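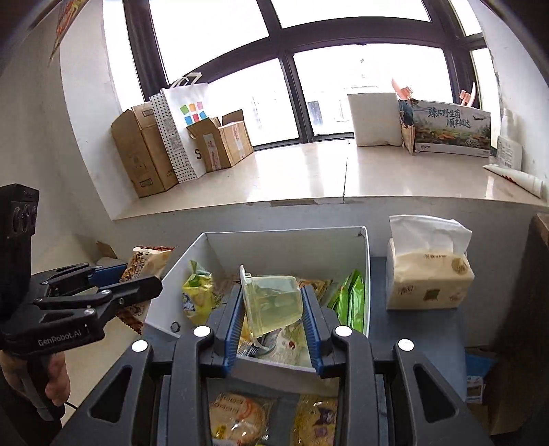
Snack bin keeps turning into a jumble, how do you sort yours?

Asked by Parisa Mazandarani, 20 February 2025
Category: Home and storage
2 answers

I keep our snacks in a white rectangular storage bin on a table next to the window. It holds plenty, but everything goes in together: bags of snacks, small packets, the wrapped custard ones, and cups of the jelly type drink my kids like. After a couple of days the small packets have all gone to the bottom and the cups are lying on their sides on top of the bags. I don't want a cup to leak into the rest.

The windowsill behind the table is deep, with a stone ledge, and I have been using it for cardboard boxes and shopping bags until I get to them. So I can't spread the snacks out there unless I clear it first.

Things I have tried:

Standing the bags up on end. They fall over as soon as one is taken out.

A second bin of the same size. It was too much for the table and we just ended up with two messy bins.

Rubber bands around the packets. The kids take the bands off and leave them in the bin.

I would like to keep the one bin if possible. I am in Plisden and the only store near me with storage stuff is Gourlay, which doesn't carry much. Does anyone have dividers that work with soft bags? And should the cups be in there at all?

Answer from Shahram Hashemi
Marked as helpful by the asker

Take the cups out. They are heavy compared with everything else and they roll. Put them in a shallow tray or a baking dish, lids up, one layer only. If one leaks, you wash the tray and nothing else gets sticky. Keep the tray away from the window in summer. Ours sat in the sun one September and the lids puffed up, so I threw them out.

For the bin, plastic dividers were no good for us. The bags push them over. I used cardboard. You have boxes on the sill, so you can make it from one of those:

Measure the inside of the bin from front to back, and the height.

Cut two strips to that length and a little lower than the rim.

Fold about an inch at each end and tape the folded part to the wall of the bin. Packing tape holds better than the clear office kind.

You now have three sections. Big bags go on one side, small packets on the other, and single wrapped things in the middle. The middle one should be the narrowest or it will fill up with whatever is lying around.

Before you put anything back, empty the bin and check the dates. I found crackers in ours from the year before. Wipe the bottom and let it dry, as crumbs collect in the corners.

If the packets come in a bundle, leave the bundle together until you need it. Loose ones are what sinks.

The cardboard lasts a few months. Replace it when it gets soft.

Comment from Parisa Mazandarani

Thanks. I had not thought of using the boxes. Do you tape the strips at the bottom too?

Comment from Shahram Hashemi

No, just the ends. Then you can pull them out to clean.

Answer from a member in Etville

We got the Prelarus drawer set and put snacks in the top drawer. Works fine. It was on sale. You can probably do the same thing with any drawers.

Also I would recycle the boxes and bags on the windowsill first and see how much room you have. You may not need to change the bin.

Comment from Parisa Mazandarani

No space for drawers in that room, but I will clear the sill this week.

This question is open to new answers. Sign in to reply or to follow it.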